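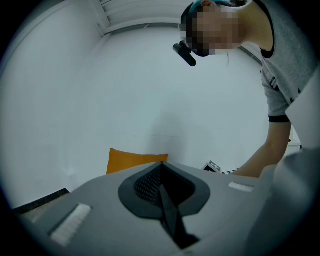 About Stumow

Stumow is a home furnishing and tidying service based in Jarkwood. We help people set up small living spaces, from a first apartment to a spare room that has filled up over the years. Seul-gi Pyo started the business in a rented room with one sewing machine and a shelf of fabric. Jong-dae Oh joined 2 years later to run home visits.

What we do

Cushions are still the largest part of our work. We make covers to order in 9 colors, and the mustard-orange goes well against a plain white wall. Covers have a zipper along the bottom edge and can be washed at home. We also restuff old cushions if the cover is worth keeping.

The Hima visit is for kitchens and living rooms. One of us comes for up to 3 hours, goes through counters and shelves with you, and leaves a written plan. Small things that collect on a countertop get a place of their own or go in the donation box. You decide which.

Where we work

We cover Jarkwood and the towns along the river road. Our workroom is at 56 Bae Street, on the ground floor, with parking behind the building. Fabric samples can be seen there by appointment or borrowed for a week. We close for the first half of July each year, and cover orders placed then are started when we reopen.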